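Section 4: Your first practice run in the simulator

Okay, you've got the Kukby software installed and your license key is in. Before you plug in the real arm, do a full run in the simulator. I skipped this with my first kit and knocked a coffee mug clean off the desk, so please learn from me!

1. Open Kukby and pick New Workspace. Give it a name you'll recognize later (mine is still called "Belton desk", after the street I lived on).

2. Choose the tabletop layout. It takes a little while to load the first time, and the fan on my old laptop gets pretty loud. Let it finish.

3. Set the speed slider to 20. It goes all the way up to 224, and yes, I know you want to try it. Save that for later.

4. Click Home and wait for the status light in the corner to turn green.

CAUTION: Home always takes the shortest path. It doesn't look for obstacles on the way, in the simulator or on your real desk.

5. Switch to the top view by pressing T. I do nearly all my planning from up there, and so does Nima Hassanpour, who wrote the original Geltix plug-in.

6. Use the arrow keys to swing the arm out over the table, then tap the minus key to lower the gripper in small steps.
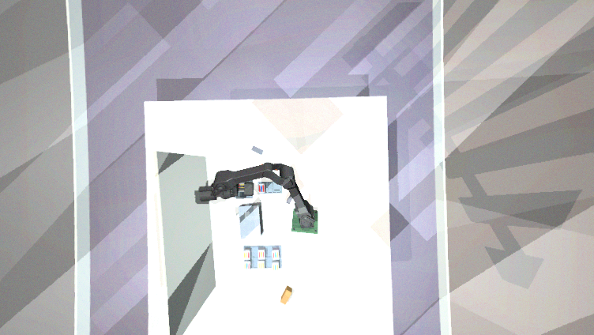 7. Once you're happy with the reach, press P to save the pose. I save one above the object and another down at gripping height, so 2 poses for every pickup.

8. Press Play and watch the whole move from the top view, then again from the side. A link that looks fine from overhead can be way too low!

Note: if the arm stops halfway and you get a "joint limit" message, go back to your last saved pose and bend the elbow a bit more before you try again. Vasanthi Thambiah posted a nice set of starter poses on the Begum forum, and you can import them from the File menu.

9. Save your workspace and close the simulator. Leave the arm unplugged for now, we'll get to the power supply in Section 5.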